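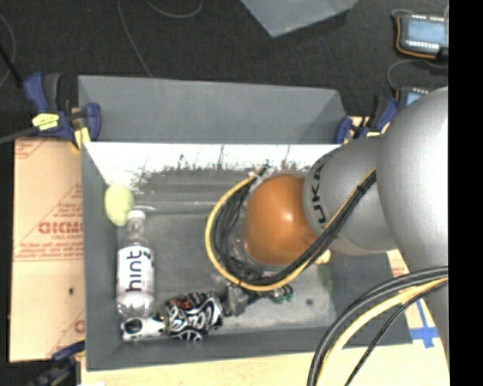 Page 2

About the Jokholm Drawing School

The Jokholm Drawing School teaches drawing to adults and older teenagers. We offer evening and daytime classes, a correspondence course, and a small library of printed lesson sheets that anyone can order. We do not teach painting, printmaking or digital work, although plenty of our students go on to those things.

How the school began

The school was started by Genowefa Jasińska, who had spent years drawing plates for garden and field guides. She was asked so often how to get a leaf to look flat in one place and curled in another that she wrote the answer down on a single sheet and had copies made. The sheet was called "Leaf, Turning" and it is still the first one new students get. She wrote a second on stems and a third on shadows under petals, and by then people were asking whether she gave lessons.

The first class met in January in a rented room above the Gokley frame shop. There was one north window and a radiator that could not be turned down. Students drew onions for the first month. Genowefa liked onions because they keep well, they have a clear outline, and the lines on the skin show you which way the surface is bending. We still begin with onions.

We stayed over the frame shop until the lease ran out and then moved to the ground floor of the Farooqui Building, where we are now. There are two studios, a storage room for boards and still life objects, and a reading corner with a couch that came with the place.

What we teach

The beginner course is called Line and Edge. It covers holding the pencil, measuring by eye, outline, overlap, and simple shading. No experience is needed. Students work from objects on the table and not from photographs, and they use one pencil, an HB, until the second half of the course.

The next course is Tone. It is slower and some people find it dull at first. You spend a good deal of time on gray scales and on drawing white things against white paper. Eggs, cups, folded cloth, a plaster foot. Students who stick with it usually tell us it was the course that changed their drawings the most.

After Tone you can choose between Plants, Hands and Faces, and Rooms and Streets. These can be taken in any order and repeated as often as you like. Rooms and Streets meets outdoors when the weather is good. Bring a folding stool and a hat.

Classes are limited to 25 students. We have been asked to raise that number and have decided against it, as the instructor needs to get to every board at least twice in a session.

The lesson sheets

Our lesson sheets are printed on one side of heavy cream paper, with room in the margin for you to draw along. Each sheet covers one problem – a cat's ear from behind, say, or a spoon lying in a bowl. The full catalog now runs to 1296 sheets. The early ones were drawn by Genowefa and the later ones by our instructors, and she still goes over every new one before it is printed.

Sheets can be bought singly or in sets. The paper is called Clarnex and we also sell it blank, in pads. It takes an eraser well and does not go shiny when you press hard. It is not good for ink.

The correspondence course

Students who live too far away can take Line and Edge by mail. You receive the sheets in four packets, do the drawings, and send them back. An instructor marks them on a tracing paper overlay so that nothing is written on your own work. Please do not send drawings rolled in a tube. They arrive curled and are hard to mark – a flat envelope with a piece of card is best.

Our instructors

All of our instructors draw for a living in some form. They include a map illustrator, a former sign painter, and someone who makes drawings of shoes for a repair manual. Every one of them took Line and Edge with us before teaching it, whatever their background.

Visiting

The studios are open to visitors on class days. You are welcome to sit in on part of a session before signing up, but let the office know first so there is a chair for you. Drawing boards are provided. Pencils and erasers are on sale at the desk, and there is a shelf of used art books by the door, priced inside the front cover.

The entrance on the parking lot side has no steps.

Last updated July 29, 2019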